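关于我们

首页 关于我们 我们做什么 工位与机器 加入我们 联系方式

Clolby 是一家做小件收纳与分拣的公司。客户把货交给我们,我们负责收进来、分清楚、放进盒子、贴好标签,等订单来了再取出来发走。货的种类很杂:袜子、围巾、手套、布袋、皮带、眼镜布、成卷的织带,还有一些客户自己也说不清该归哪一类的小东西。大件我们不接,液体和食品也不接。

我们从一间租来的铺面起步,当时只有两张桌子、一台标签打印机和一部总是掉线的电话。那时候所有动作都靠手:拆包、看货、叠好、拉开抽屉盒、放进去、推回去、写标签。现在仓里有 24 个工位,其中一部分由机械臂和同事一起完成,其余的仍然是人工台。这一页想讲讲这件事是怎么一步步变成今天这个样子的,也讲讲在这里上班的人每天到底在做什么。

为什么会想到自动化

最早提出来的人是 Lavanya Palaniappan。她那时管晚班,手里有一本很厚的笔记本,记着每个人一晚上拉开多少次抽屉盒、弯多少次腰、换多少次手。她把本子拿到早会上念了两页,大家都安静了。我们一直以为累人的是搬箱子,结果大家抱怨最多的是手腕和拇指,因为抽屉盒那个小拉环要用指尖去勾,勾一次没什么,勾一整晚就不一样了。

她的提议很朴素:先别想整条线,先看看开盒、放入、合上这三个动作能不能让机器分担一部分。这句话后来成了我们做自动化的起点,直到今天,每上一个新工位,我们还是先问:这个岗位上的人,身体哪里最难受?

Zokmont 项目

我们给这个项目起了个名字,叫 Zokmont。名字没有什么含义,是抽签抽出来的,落选的几个更难听。项目从某年二月开始,第一台机械臂装在靠窗的位置,后来发现下午的阳光会让它看不清盒面,于是搬到了里侧,靠白墙,桌面也换成白色的。搬完以后大家都觉得那一角亮堂了不少,有的同事中午还爱去那边站着喝茶。

机械臂的末端工具是和 Nutico 一起改的。Nutico 是一家很小的工装作坊,离我们走路就能到,样件常常是上午画、傍晚就送过来试。第一版夹得太紧,纸板压出印子;第二版太松,抽屉拉到一半就滑脱;再往后是带软垫的,一直用到现在,只是软垫要定期换。换软垫这件事由工位上的同事自己做,工具就挂在手边。

调度软件叫 Probert,是我们自己写的。它决定哪一单先走、哪个盒子该送到哪张桌上、机械臂拿不准的时候该叫谁。最初的 Probert 只会亮红灯和绿灯,同事们说看着像在过马路,后来改成了一行字,写清楚到底卡在哪里,比如“拉环没找到”或者“盒子放歪了”。这个改动花的时间很少,可是现场的人都说是最有用的一次更新!

工位上的一天

早班的人到了先做交接。上一班留下的纸条夹在每张桌子的右侧,写着哪台机械臂昨晚表现不稳、哪一批盒子的纸板偏软、哪种货容易卡在抽屉口。纸条我们一直保留手写,也试过在屏幕上填表,结果填的人越来越少,字也越来越短,后来就换回来了。

交接之后是擦桌子。机械臂工位的桌面每班擦一遍,用干布,先擦中间再擦四周。擦完把盒子摆上去,跑一轮空动作,看看拉开和推回是不是顺。顺了就开工,不顺就叫维护台,维护台的人一般很快就到,因为他们的位子就在仓中间,没有门。

我们用得最多的是牛皮色的瓦楞纸抽屉盒,正面开窗,不拉开也能先看一眼里面,窗下或窗上有一个白色的小拉环。盒子有宽有窄,可以叠起来放。对人来说,这是很好懂的东西,新来的同事第一次看见就会用。对机器来说却处处是学问:深色的窗膜会反光,里面装的要是黑色的布料,看上去就和空盒差不多;上下两个盒子叠在一起的时候,两个拉环有可能挨得很近,勾错一个,整摞就歪了。
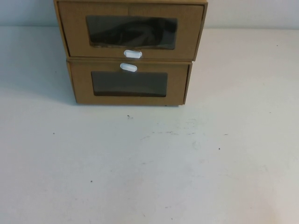
所以在调机械臂的那段时间,花时间最多的反而是叠放的练习。同事们每天换着法子摆:宽的在上、窄的在上、往左偏一点、往右偏一点,拉环朝前,再让机器去认、去拉。哪种摆法容易出错,就记在 Probert 里,下次碰到先慢下来,必要时请旁边的人搭把手。参与过练习的人后来都成了各个工位的带班老师,因为他们最清楚机器会在哪里犯糊涂。

黑色软料是另一门功课。袜子和薄围巾放进盒子以后会自己鼓起来,边角翘到抽屉口,推回去的时候就夹住了。人手会很自然地往下按一按,机械臂不会。我们的办法是把“按一按”留给人:机器拉开盒子,同事把东西放好、按平,点一下确认,机器再推回去。这样一来,放东西的人不用再勾拉环,手指轻松很多,货也放得比以前整齐。

岗位变了什么

很多来面试的人都会问,上了机器以后是不是要减人。我们的做法是这样的:项目开始之前,公司和全体同事签了一份约定,凡是因为机械臂上线而改变的岗位,原来的人优先留任、优先培训,工资不因为换岗而下调。约定就贴在茶水间的墙上,谁都可以去看。到目前为止,一直按它执行。

真正变化大的是工作内容。以前一个分拣员一整班都在重复同一组动作,现在同一个人上半班看机械臂工位,下半班可能去做质检或者教新人。有 7 位原来的分拣员转成了工位维护员,他们换软垫、调相机、读日志,遇到搞不定的再去找工程组。这些人里,有一位以前从来没碰过电脑,头一个月把所有快捷键写在胶带上贴满了键盘边,现在由她来给工程组的新人讲现场课,讲得特别好,大家都愿意去听。

培训放在上班时间里做,算工时。课程分两段,头一段讲安全和急停,另一段讲怎么看懂 Probert 的提示、怎么给机器做一次示范。教材里放的全是我们自己仓里的盒子和货,没有从别处搬来的图,因为别人家的盒子和我们的不一样,看了也用不上。

也有变得更费神的地方,应该写出来。看着机器干活比自己动手更容易走神,尤其是午饭以后。机械臂停下来叫人的时候,如果你正想着别的事,要花一会儿才能接上。有同事说自己下班以后身体不累了,脑子却停不下来。为了这个,我们把连续看机的时间缩短,中间插进人工台的活儿,让手和眼睛都换换节奏。这个安排还在调,每个班组的意见不太一样,晚班喜欢换得勤一点,早班喜欢一口气做完。

还有声音。机械臂本身不吵,提示音却很吵,刚装的时候满仓都在叮叮响。后来每个工位可以自己选提示音,也可以关掉只看字。有一张桌子选的是青蛙叫,客户来参观时总要四处找一圈。

什么留给人做

我们给自己画了一条线,有些事情不交给机器。退货的判断由人来做,一条围巾到底是脏了还是本来就有那种花纹,要拿在手里看。客户的特殊要求由人来做,有的要在盒子里垫一张纸,有的要把标签朝里贴。新货第一次进仓也由人来做,至少要有一个同事亲手拉开、放进去、再拿出来过,才知道这样东西在盒子里是什么脾气。

每个工位都有一个停止按钮,任何人觉得不对都可以按,按了不需要写检讨,也不计入考核。刚开始大家不太敢按,Lavanya 就在全员会上自己按了一次,然后请大家喝汽水。从那以后按的次数多了起来,小毛病也就早早被发现了。按钮旁边有一块小白板,按完写上一句原因就行,字写得再潦草都可以。

同事想给机器提意见,直接写在白板上或者告诉班长,工程组每周会把白板上的内容抄一遍,逐条回复。有些能改,有些暂时改不了,改不了的也会写清楚卡在哪里。目前挂得最久的一条是“能不能让它认得透明拉环”,我们还在想办法,Nutico 那边也在帮着试。

我们的数字

仓里现在存放着大约 1360 个抽屉盒,按宽窄分成 2 个区。机械臂工位主要处理常规尺寸,特别宽的和特别旧的盒子仍然走人工台。旧盒子的纸板会变软,开口也不那么方正,老同事一摸就知道该用多大力气,这个手感我们暂时还没教会机器。磨损严重的盒子会拆平回收,窗膜单独撕下来,纸板和膜分开放。

和客户一起

不少客户愿意到现场来看自己的货是怎么收进去的,我们很欢迎。来之前请提前联系,到了以后会有一位工位上的同事带您走一圈,讲解的人就是平时干这份活的人,您可以随便问。有一家做手套的客户看完以后改了包装,把原来松松的一卷改成了对折,放进抽屉盒再也不鼓了,两边都省事。我们后来把这个折法画成了一页小图,经对方同意,也分享给了别的客户。

如果您的货比较特别,可以先寄几件样品过来。我们会在人工台试一遍,再在机械臂工位试一遍,然后告诉您哪种方式合适。有时候答案就是人工台,那也很好,人工台的同事手非常快。

加入我们

我们常年招分拣员和工位维护员,不要求有机器人方面的经验。维护员岗位优先从分拣员里选,所以很多人是从放盒子开始的。面试会请您到工位上待一会儿,亲手拉几次抽屉,看看机械臂怎么配合,也和班组的人聊聊天。觉得合适再谈下一步,觉得不合适也没关系,茶水间的茶随便喝。

招聘时我们看重耐心,也看重愿意开口。机器出错的时候,最先看出来的总是站在旁边的人,这个人要愿意说“等一下”。会写工整的交接纸条也是加分项,这一条是晚班的同事坚持要写上来的。

接下来想做的事

今年想给靠里的一排人工台装上可以升降的桌面,个子高的和个子矮的同事都能站得舒服些。也想让 Probert 的提示支持语音,方便手里正拿着货的人。还有一件小事,工位上的凳子该换了,样凳已经放在茶水间,坐过的请在旁边的纸上打个勾或者画个叉,意见写长一点更好。

本页更新于 20/4/24

联系我们 参观预约 招聘信息 返回顶部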